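Trier des pièces, oui. Ranger la cuisine, pas encore

Dalibor Ďurica met au point des postes de tri chez Petasgate. Quand on lui demande si un robot peut déjà remplacer quelqu'un à l'atelier, il répond par le travail du moment : prendre de petits objets en vrac et les changer de bac.

« Un enfant fait ça sans y penser. Pour nous, c'est 300 essais par jour, et je regarde surtout les ratés. »

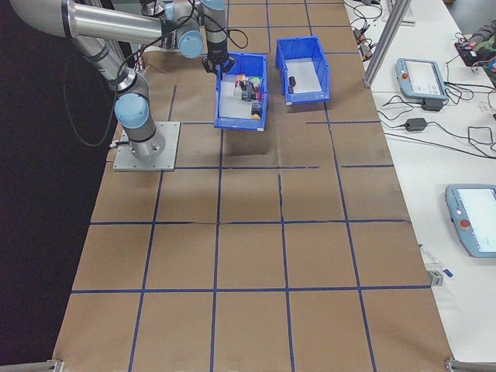 Ce qui bloque encore

Les pièces serrées les unes contre les autres, d'abord. « La pince descend bien, mais il lui faut de la place pour les doigts. Dans le fond d'un bac, elle n'en a pas toujours. » Sur sa dernière série de 150 prises, 40 ont été reprises à la main. Le ruban bleu collé sur le papier kraft lui sert à noter les positions.

Il se méfie des démonstrations trop propres. « Si le bac est rempli toujours pareil, je n'apprends rien. » 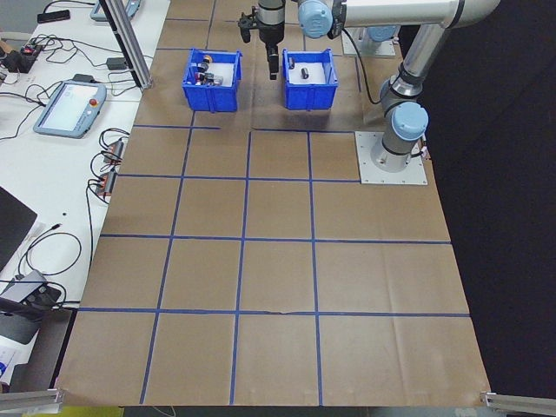
Et à la maison ?

« Vider un lave-vaisselle, je n'y crois pas pour tout de suite. Les verres, les couverts, un tiroir qui coince, c'est trop de cas différents. » Un client de Nokisberg attend un premier poste de tri en août. Il restera un opérateur à côté.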